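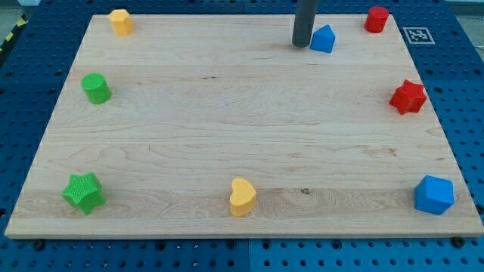
Kelterdale College - Furniture and Product Design, Year 2 - Team Drallell

Project report: a maple board for shape play
Written by Yurani Correa, 22/01/2025

Our task was to make one flat piece in solid wood that a small child can use on the floor or on a table. We chose a rectangular board in pale maple, joined from planks, with no frame and no handles. The shapes are soft and bright, and we bought them as a set from Harries. In our layout they stand along the sides of the board - a yellow hexagon, stars in red and in green, a blue one like a little house - and the middle stays free for building.

The glue-up was the hardest part. We had 4 clamps and needed more, so Vukov workshop lent us theirs for one evening. The seams can still be seen as faint lines if you look along the grain. One plank has a small dark knot. I wanted to turn it to the underside, but my teammates liked it, and now I like it also.

We sanded by hand, finishing with 230 grit, and left the oil to cure for 60 hours. The colour of the maple changed less than we expected.

What we would do differently: the edges should be rounder for small hands, and the board is heavy to carry for one person. In February we will take it to the Kelterdale childcare centre and ask the educators for their opinion. The second version will probably be smaller.

Kelterdale College Design Workshop | Contact us | Copyright 2025 | Back to top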